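Saturday, November 19, 2022. Counter layout, second go

Spent most of the day on the snack table and I'm really pleased with where it's heading! Writing it up while I still remember which shelf went where, and so that Somtochukwu doesn't have to ask me everything again on Monday.

The job, for anyone opening this notebook from the wrong end: the Nuttall room gets a small self-service counter, one brown tabletop's worth, and we have to decide what stands where before anything gets fixed down or labelled. The October layout had everything in a straight line along the back. It looked tidy and it was a pain. Tall things hid short things, and whatever was at the ends got forgotten (I found a packet of oatcakes there that had been dead for a fortnight).

So today's rule was height at the back, a clear middle, and baskets wherever the food looks better in a basket. That last bit isn't science but I stand by it. A sandwich on a plain tray looks like something left over from a meeting. Put the same sandwich in wicker and people want it!

Notes on the pieces:

**Bottle rack.** The clear tiered one, top centre. Love this thing. With two levels you can read every bottle from the front, and the acrylic more or less vanishes, so all you notice is the red. I tried it on the left first and it dragged the whole table over to that side. Centre is right. Watch the fit on the lower tier, it's snug with the contour bottles and I had to ease them in with a little twist.

**Cream tray.** This is the landing spot. You take what you fancy, put it on the tray, pick up the tray. It has to stay empty. I keep wanting to put napkins on it and I must stop.

**Baskets.** The oval one is for the foil-wrapped packages, the round one for sandwiches. Swapped them over for half an hour before lunch and the foil packages slid about all over the round one, so back they went.

**Packet tray.** White, upper left, grouped by wrapper colour instead of by flavour. I know, I know. But you find your packet quicker when all the yellow is together, and it looks so much better.

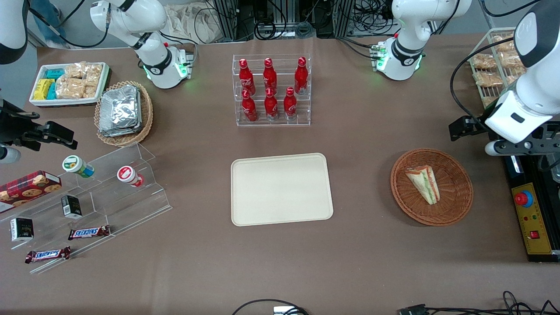 *Layout 2: rack top centre, cream tray kept clear, round basket to its right.*

The stepped display on the left is the bit I'm still fiddling with. The shelves are angled, so small jars want to lie on their sides, and I've decided to let them. You get the label facing up at you, which is handy when you're standing right over the table. Green-and-white label on the left, red-and-white lid to the right of it. I did try standing a jar upright and it leaned in a way I didn't trust at all.

Measured the table again too, because the Tamora sheet gives 851 mm for the short side and I wanted to be sure before ordering the edging. It is 851. Good old Tamora sheet. I'm leaving 50 mm clear along the front edge so that no one's sleeve catches a basket.

Things that bothered me:

- One sandwich in the round basket looks lonely. Try 5 next time, all leaning the same way, filling side out. The pink and green layers are the best colour on the table and they ought to be doing more work.
- Foil glares under the ceiling light. Could turn the oval basket a little, or just live with it.
- Crumbs in the wicker. The Udance liners might do it if they come in a round. Somtochukwu thinks they do, I think they're all square. Loser brings biscuits.
- The clear acrylic shows every fingerprint. Soft cloth only, please. The blue scourer in the sink is NOT for the displays, we've already scratched one corner of the spare.

Somtochukwu came by mid-afternoon and wanted the packets nearer the front, arguing that they're what everyone goes for first. Fair point, but then you're reaching over them for everything else. We've agreed to leave layout 2 as it is for a week and see which one of us gets grumpy.

To do:

- [ ] ask Trokano for price labels with the matt finish
- [ ] check liner shapes (see bet)
- [x] wipe down both displays
- [ ] order edging, short side first
- [ ] more sandwiches!!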